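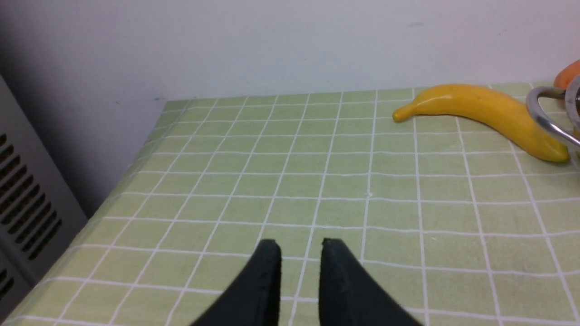 How often should you top up the water under a steamed pudding?

Every 30 minutes if your pan is a small one, and always with water straight from the kettle. A big stockpot will go longer, but I still lift the lid and look.

Archive | Threads | Previous | Next | Reply to list

Subject: Re: [puddings] Sponge like a wet flannel

Hello all,

I've been meaning to answer this since Tuesday, but we had the plumber in and the kitchen was out of bounds (long story, the stopcock under the sink had seized solid and then it hadn't, if you see what I mean). Anyway!

> Third go at the syrup sponge and it's still heavy at the bottom and
> soggy on top. I'm using the recipe from the Plurnulley leaflet, plastic
> basin, foil lid, two hours. The pan boiled dry once and I filled it from
> the cold tap. I did peek a few times. Is it the recipe or is it me? I
> was going to do it for a lunch in October and I'm losing my nerve.

Well, first of all, don't lose your nerve. I've made the Plurnulley one more times than I can remember and it's a perfectly good recipe, though whoever typed it up left out the pleat. You want a pleat in the paper AND in the foil, both together, a good fat one down the middle. The sponge needs somewhere to go when it rises. If the cover is stretched tight it pushes up against it, gets nowhere and comes out dense, and then the steam creeps in round the sides where the foil has lifted. I'd bet that's your soggy top.

Second thing is the cold tap. I did exactly the same for years and my puddings were like doorstops. The pan goes off the boil, the sponge sits there sulking for ten minutes, and you never get that lift back. Keep the kettle full next to the hob. I put the radio on and top up when the news comes round, it works better for me than a timer, which I just switch off and forget.

As for the peeking – I'm as bad as anyone. Lifting the pan lid to check the water is fine, quick in and out. Lifting the foil isn't, not in the first hour anyway.

The plastic basin is all right but I do prefer pottery. Mine is a Drarnero, the cream one with the deep rim, and the string sits under that rim and stays put. With the plastic ones the clip-on lids seem to go slack after a while, so I'd leave the lid in the drawer and use paper and string as if you didn't have it. Somebody on here swore by their Feria steamer for the small individual ones, and I can see that, you get a nice even heat and there's no fishing about with a hot basin, but it won't take a two-pint basin unless you've got the taller version.

On the fruit question from further up the thread (sorry, I've lost who asked): bananas in a steamed sponge are lovely but they do let the mixture down a bit. I use one less spoon of milk and slice them thick at the bottom with the syrup, not mashed through. Mashed through is a different pudding altogether and wants more flour. Use ones that are yellow all over, before they get to the freckly stage, or they vanish. 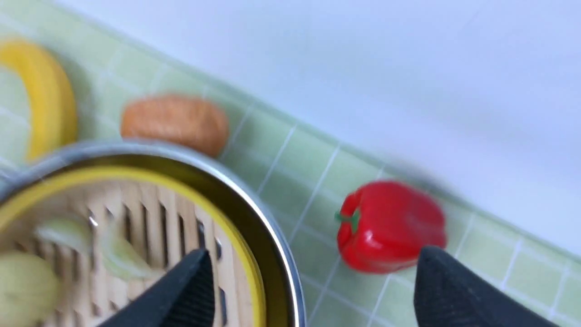 A curve of yellow against the green squares.

Oh, and treacle. If you're weighing golden syrup, put the pan of the scales back to zero with the basin already on it and pour straight in. Saves losing half of it on the spoon. I used to warm the tin as well but I've gone off that, it runs everywhere.

Has anyone tried the Tsakiris suet, the one in the green packet? Our shop has started keeping it and I'm curious, but I don't want to chance it on a jam roly-poly with people coming. The old message about suet (number 1272 in the archive) has most of what was said before, but it stops halfway through an argument about shredding your own, and I never did find the rest.

Do let us know how the fourth go turns out. And leave it to stand 5 minutes before you turn it out, with the foil off. I never used to bother and I've had a couple split down the side on me.

All the best from a kitchen with a working stopcock

Message 1454 in this archive

Comments

The pleat! I have been tying mine like a drum skin all this time. Going to have another try at the weekend.

I keep an upturned saucer under the basin as well, stops it rattling about. My gran did it with a folded tea towel.

Tsakiris suet is fine in dumplings, haven't tried it in anything sweet.

Would all this work for a Christmas pudding or is that too long on the hob?

Last updated: October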